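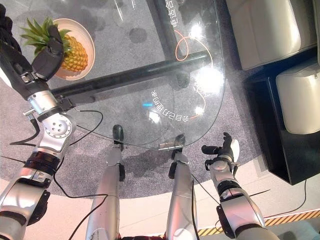
*Last updated: 09/03/2023*

**Hand work at the Turnov room: how Colero gets looked after between fruit runs**

If you've been by the Turnov showroom lately, you'll have noticed that Colero, our silver humanoid, has been spending a good deal of its time at the glass table with a pineapple, and quite a few of you have written in to ask what it takes to keep a machine like that going. We're so glad you asked, as the people who do that work are a friendly bunch and love to talk about it (sometimes past closing).

The pineapple goes in the cream bowl with the peach rim, over toward the robot's left hand, with the green crown pointing up and away. Birsen Eren settled on that spot in January after a long stretch of trying the bowl nearly everywhere else on the glass. A pineapple is a fine thing to practice on, she told us. The body is rough enough to grip, and the spiky top makes the fingers find their way in from above, where any slack in the joints shows up fast.

The left hand is the one getting most of the attention this season. Its finger tendons were replaced after 2,619 closes, a number Duygu Kahraman read off the log with real pride, and the new set is now being run in gently. For the first 40 reaches she keeps the speed low and stops above the crown each time before letting the fingers come down. After that it's back to normal speed, and the next full check comes at 1,000.

The right hand stays open, out past the corner of the table, while the left one works. Its turn for new tendons comes next, and Itzel Orozco already has the parts from Erko laid out on her bench.

Then there are the cables, which could fill a newsletter all by themselves! Black ones hang from both arms, and more of them lie on the floor, and every morning Yesenia Cabrera goes along each one with her fingers, feeling for nicks and flat places. The one by the left elbow has to keep a bit of a loop in it or it pulls when the forearm stretches out. She also looks over the four screws in the little round plate at that elbow, puts a dab of paint across each head, and checks the next day that the paint line hasn't split.

As for the glass, yes, it does pick up smudges, and yes, we do wipe it. Bright reflections can throw off the robot's idea of where the bowl is, so Ekrem Başaran (of the Başaran workshop down the road, who has been lending us his Thursdays) is trying out a softer lamp. He'd like to have it hung before the right hand comes off.

Visitors are very welcome to watch, and we only ask that you stay on your own side of the yellow-and-black tape while the arms are powered. The maintenance hour starts when the doors open and there is space for 6 people at a time. Let the front desk know if you're bringing children, and Yesenia will try to have one of the old tendons out for them to hold.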